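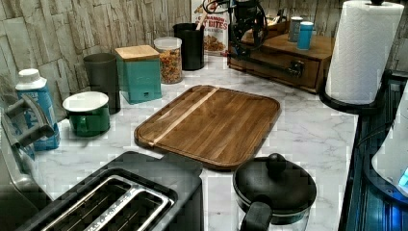

From my kitchen: the great bread slowdown

Hello again, and thank you for all the messages after the marmalade issue. I've read every one (even the stern one about pith) and I'll do a proper round-up when the Seville oranges are back.

This month it's bread. I've baked on and off for years, mostly off, and my loaves have always had the same fault: lovely on the first evening, then dry as a bath mat by breakfast. So after Christmas I decided to bake the same loaf over and over until I understood it. I'm now 12 loaves in. The freezer is groaning and my neighbours at Wilside have started saying "ooh, more bread" in a slightly different tone of voice.

The biggest change was water. I'd been making a stiff little dough because it was easy to knead and didn't glue itself to my wedding ring, and of course it baked up tight and dry. These days I use 700 grams of strong white flour with enough water that the dough feels a bit alarming to begin with. Don't add flour! Leave it half an hour under a tea towel, come back, and it will have pulled itself together while you were on the phone.

The second change was time. I used to be in such a hurry. Now I mix after supper, fold the dough a few times while the telly's on, and put it in the fridge overnight with far less yeast than the packet tells you. It comes out cold and puffy and smelling faintly of beer, and I shape it straight away while it's still firm enough to behave.

I've had two proper failures. One was a Kirnia rye, which is a flour I picked up from the mill shop on a whim. Gorgeous smell, but I swapped it in for all the white and got something you could have propped a shed door open with. A couple of spoonfuls is plenty. The other was entirely my own fault: I forgot the salt. If you've never eaten a loaf with no salt in it, I can save you the trouble, it tastes of envelopes.

And then there's cutting it. I had been sawing into mine ten minutes out of the oven for my whole adult life, and the middle was always gummy, and I always blamed the oven. Wait two hours. I go out for a walk, otherwise I crack. A long bread knife helps too, and a board big enough that the crumbs stay on it. Once it's been cut, stand the loaf cut side down on the board and leave it there for the first day. After that I slice whatever's left and freeze it, and toast it straight from frozen. The toast is the best bit, if you ask me, and with salty butter it's most of my lunch these days.

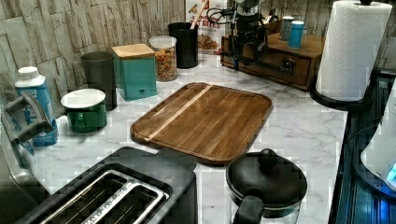
Bits and bobs

The bread swap is back in March, upstairs at the Risau, from half past ten in the morning. Bring a loaf, take a different loaf home. Wobbly ones very welcome, and there'll be soup.

Lots of you asked about the cookbook I mentioned last time. It's the Sveinbjörnsson one on northern baking, and I borrowed mine from the library, so do try there first. The seeded crispbread is the page to head for. Skip the layered cake unless you have a whole weekend and somebody to wash up.

We now have 62 recipes in the readers' recipe box, and I've been typing them up in the evenings. If yours was handwritten and involved a "cup" of anything, expect an email from me asking which cup.

Next time: what to do with a glut of leeks. I'm open to suggestions, as I have rather a lot of them and I've run out of soup ideas.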